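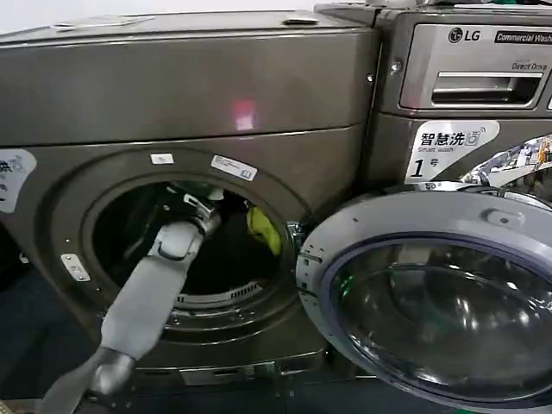
Anyone else finished Skernel yet? (book two, spoilers kept mild)
2 min read

marichka_d
Okay friends, I stayed up far too late with this one and I need company! For anyone who hasn't started, it picks up right where Undport left off, with Captain Hnatiuk stuck on the ice moon and her ex-navigator (yes, that one) holding the only ship. I loved all 469 pages. The slow burn finally goes somewhere, and the scene in the airlock in chapter eight made me put the book down and walk a lap of the kitchen.

bulent_y
Glad you had fun, Marichka, and I mean that kindly, but I struggled. Undport was 365 pages and moved like a train. This one spends so long at the Emen trade talks that I forgot there was a kidnapping going on. I kept waiting for the assassin to come back and do something, anything.

selma.stoj
Oh, Bülent, the trade talks were my favorite part! All those people being terribly polite while they plan to ruin each other, and Hnatiuk in that borrowed dress uniform trying to remember which fork is an insult. I could have read another hundred pages of it, though my husband says I'm also the person who reads the appendix first (guilty).

12 comments | 8 shares 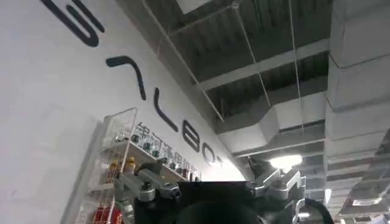 bulent_y
Fine, the fork business was funny, I'll give you that. But did you believe her forgiving him so quickly? He left her there for a whole winter.

LesiaT
I'm with Bülent on that one. I like them together, I really do, but I wanted her to stay angry for at least another couple of chapters.

marichka_d
See, I don't think she has forgiven him. Go back and read what she says about the spare key, and then tell me that's a woman who trusts anybody. I've got my copy out again tonight if someone wants to go through that chapter with me.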